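Mastthorpe Shared Workshop, Arm Group
Minutes of the April meeting
Started at 7:10 p.m., minutes by me again (Ok-hee Won), so if I've put words in your mouth, tell me before the next one and I'll fix them.

1. Last month's minutes
Agreed, with one correction. I wrote that the Stelberg power supply was going back to the store, and it's the Osela one that's going back. The Stelberg is fine and has been fine all along. Sorry, Stelberg!

2. Envelope job
This took up most of the evening, and I'm glad it did. For anybody who missed March: we picked paper envelopes as the two-arm project because paper is cheap, it fights back, and we can do it on whatever surface is free. The plan is still fold, glue, close, fill. We're using the plain red paper from the back shelf until it runs out, and we have 21 sheets left as of tonight, so please don't take it for signs.

Filling is the bit I'd been dreading. The cream inserts are folded and they want to spring open, and once the top pages fan out a little they catch on everything. We talked for ages about whether to push the stack in from behind or pinch it and the envelope together and work it along. I'm for pinching. The others want to try a paper guide first, and fair enough, we'll try both and whoever is wrong makes the tea. 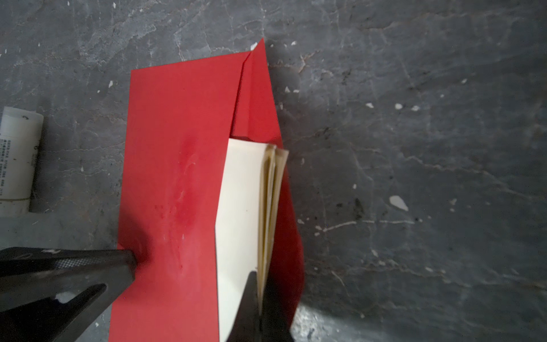 Red envelope with the cream insert partway in, wrist camera view.

We also had a long go-round about smudges. There's a cloudy patch on the front of that envelope, and opinions were split between glue and plain rubbing. I don't think we can tell from one envelope. Agreed that we wipe the finger tips before each run and start writing on the back of each sheet in pencil what it has been through, so that by May we have something better than guesses. I've volunteered to be the one who nags about the pencil.

Action: me to cut a guide out of stiff card. Action: everybody to wipe the tips, please, every single run.

3. Glue
We've been going back and forth on this for two meetings and I think we finally got somewhere. The choice was between a glue stick, which gives you a nice even line but needs steady pressure the whole way, and liquid from a tube, which is kinder about pressure and much less kind about everything else. My worry with the tube has always been that the arm has to hold it at an angle and still know where the nozzle is. With the crease standing up beside it there isn't a lot of room for being wrong, and if you wander over the fold you've glued the outside. In the camera view the rounded tip is down on the paper just left of the crease, which is about as close as I'd ever want to ask for, and there are white smears by it already. So the line we teach should sit a little further in. We settled on moving it 2 mm away from the fold and leaving the angle alone for now.

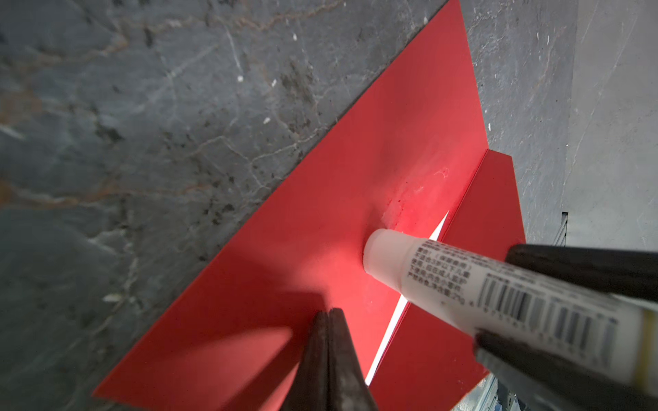
Grip came up next, and I got a bit carried away, so I'll keep it short here. I want softer pads, and I've wanted softer pads since the winter, and I'm putting it in writing. The fingers holding the tube are scuffed all over, and they're clamped on it from above and below, so any slip ends up at the nozzle. The Ghorbani pads are 38 dollars for a set of 8, and we only need enough for the two arms, which leaves spares. Everybody was okay with that once I'd promised to stop talking about pads. Approved, and I'll order them this week.

4. Camera views
Short one. The wrist views are good enough to teach from, but anything right up against the lens goes blurry, and we keep leaning on them for judging distance when we shouldn't. We'll set up a side view as well for the glue runs. The old tripod in the closet has a leg that won't lock, so if you have one at home you don't use, bring it (I'll label it so you get it back).

5. Saving the runs
We are still saving things under names like "good one" and "good one new". I'm as guilty as anybody. From now on it's the month, then the job, then a number. Old files stay where they are until somebody gets bored enough to rename them.

6. Any other business
The extension cord by the sink has to move, and it was moved while we were talking, so that's done. There was a question about trying the same job in thicker paper. Not yet, let's get the red ones closing first.

Finished at 8:50 p.m. Next meeting is the same time next month, and I'll bring the card guide and the pads if they've come.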